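The gripper that reported closed

Posted December 22, 2022

I have put off writing this one up. The fault itself was small, two lines in a config file, and it cost me most of a month of evenings. I am posting it in case somebody else is using the Stindileo bridge with a parallel gripper and gets the same numbers I did.

Background for anyone new here. I maintain the simulation side of a kitchen and bathroom manipulation setup called Flallora. The arm carries a two-finger gripper and a wrist camera that looks out over the back of the housing and along the fingers. Policies are trained and smoke-tested in simulation first, then a small set goes to the real arm, which lives in Necati Ertürk's workshop. Necati handles the hardware. I handle the renderer, the physics config and the bridge that makes both ends speak the same messages.

Symptoms

The first report came from the hardware end. A pick task that passed in simulation put the fingers down on top of a mug instead of on either side of it. The mug did not survive. The arm stopped on its force limit, as it should, and the log said the gripper had been commanded open and had reached its target. Necati wrote that it had been closed the whole way down.

I assumed a dropped message. The bridge sends gripper commands on a separate channel from the arm joints, and that channel had lost packets before, back in March, when the switch in the workshop was dying. I asked for a packet capture and got one. Every command was there, in order, acknowledged.

The second failure was worse. At the end of an unrelated episode the arm went to its home pose and the gripper was told to close. It opened fully next to a shelf bracket, caught the bracket with the outside of one finger and bent the pad mount. There was no one inside the fence. I still treat it as a safety matter, and so does Necati, as "close at home" was our assumed safe state. Anyone reaching in after an episode would have been relying on it.

We locked out the arm that evening. It stayed locked out until the fix had been reviewed by both of us.

What I checked first, and should not have

I spent the better part of two weeks on timing. My theory was that the gripper driver was acting on the previous command, so that open and close were swapped by being one step late. It fits the symptoms if you squint. It does not fit the packet capture, and I should have dropped it the same day. I wrote a replay tool, added sequence numbers to the gripper channel and found nothing. The sequence numbers are staying in.

Then I looked at calibration. The Parnetti driver board stores its open and closed limits in flash, and a board that loses them falls back to factory values. Necati read them back. They were correct.

What was wrong

The gripper command in our message format is one number from 0 to 1. In the Flallora code, 0 is closed and 1 is open. In the Stindileo bridge, before the last major version, it was the same. The new version made the convention configurable and changed the default, so that 0 is open and 1 is closed. This is in the release notes. I read the release notes when I upgraded and did not connect the paragraph to us, as it is filed under a heading about suction tools.

That accounts for the real arm. It does not explain why simulation kept passing, and this was the part that bothered me.

The simulated gripper goes through the same bridge. It should have failed on the first episode. It did not because of an older entry in the physics config, a sign flip on the finger joint that I had added for a different model of the gripper and never removed. With the old bridge it was compensated by a second flip in the adapter. When I upgraded the bridge I ran the tests, saw every grasp fail, found the second flip, decided it was a leftover and deleted it. Everything passed again. I noted it in the commit message as a cleanup.

So the simulation had an inverted joint canceling an inverted command, and the real arm had only the inverted command. The reported position was inverted on the way back too, so the logs agreed with themselves at both ends.

Getting to it

What finally worked was ignoring the logged positions and comparing the commanded value against the rendered wrist view, one still per command. I built a bare test: a room from the Sönmez bathroom set, the arm turned toward a tiled wall, no target object, no policy. Send a value, wait for the joint to settle, save the view. The tiles are useful here. The grout gives bright lines behind the fingers, and you can judge the gap between the pads at a glance.

I sent 0, which by our own documentation means closed, with the joint flip removed from the config. The fingers should have met in the middle. 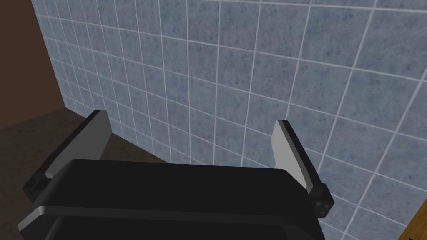
Confirming it on the arm

With the pads standing wide apart on a command of 0, there was not much left to argue over. I sent the still to Necati along with the two config lines and a test plan.

The plan was deliberately dull. Arm powered but brakes on, gripper only, air around it clear, one person at the stop button. Send 0, look, write down what the fingers did. Send 1, the same. Then send 0.2 and 0.7, to rule out a mapping that was right at the ends and wrong between them. The old config gave the inverted result every time. The new one gave the right result every time. We ran 20 cycles of each, with the observations taken by eye and the logs opened only afterward.

Changes made

The bridge now sets the convention explicitly. We do not take the default, whatever it is in a given version.

The joint flip is gone from the physics config. The adapter has no flips in it at all. If a gripper model needs one, it goes in the model file, with a comment saying which way the axis points.

The driver refuses to start if the bridge and the Flallora side disagree on the convention string. It is a plain text comparison and took ten minutes to write.

There is a new test that renders the wrist view at both ends of travel and measures the distance between the inner faces of the pads in the picture. It does not read the joint state. It is slow – 70 seconds on my machine – and runs on every merge regardless.

"Close at home" is no longer treated as a safe state. The arm now goes home, holds the gripper where it is and cuts power to the fingers. Whoever goes in checks the fingers by looking at them, and the lockout card by the gate says so.

Still open

The bent pad mount has been replaced, but the new one sits slightly proud on one side and Necati is not happy with it. He wants to shim it before any more contact tasks.

I also have 3 older datasets recorded through the bad config. The images are fine. The gripper column is inverted in the portion recorded after the upgrade, and the version field that would tell me where the upgrade falls was not being written at the time. I can probably recover the boundary from the file dates on the backup drive. Until I have done that, please do not train on them. If you already have a copy, check the gripper value against the wrist view on the first step of any episode and go from there.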